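Setting Up a Tabletop Trash Bin for Wrappers and Small Packaging

Posted by Nipon Intarasuk in Desk and Table
14 comments | 40 shares

A tabletop bin takes the small waste that collects where people eat or work: snack wrappers, tea bag envelopes, torn packets. It fills quickly and needs a fixed position and a liner of the correct size.

Positioning

Place the bin near the back edge of the table, close to the middle. Leave 2 inches between the base and the edge. If the bin has a slanted opening, turn it so the opening faces the person seated. Check that the lid can be raised fully without touching the wall.

Fitting the liner

1. Open the lid and wipe the inside of the body with a damp cloth. Let it dry.
2. Measure the circumference of the mouth with a soft tape. A mouth of 28 inches or less takes a standard small liner. Larger mouths need the next size up.
3. Push the liner to the bottom with a closed fist and press out trapped air.
4. Fold the excess over the rim. If the bin has a removable ring, seat it over the fold.
5. Trim any plastic that shows below the ring.

A bin used only for dry packaging can be run without a liner. Wipe it out at each emptying.

Loading

Flatten foil and film packaging before dropping it in, then fold it once. Crumpled pieces spring back and hold the lid up. Do not put in liquids, batteries, or food scraps. Raise the lid by its front edge and drop the piece through the center of the opening.

Emptying

Empty at two-thirds full. Lift the liner by the folded edge, twist, and tie. Wash the body monthly with dish soap and warm water at 40 °C. Do not use scouring pads on glossy plastic or on chrome-look trim. Dry the lid hinge before closing.
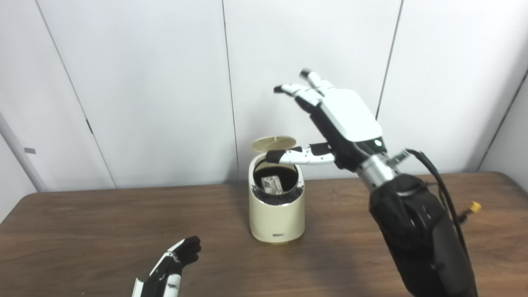
Tabletop bin with the lid open and a piece of packaging in the mouth.

Contact | © Skedix Home Notes | Back to top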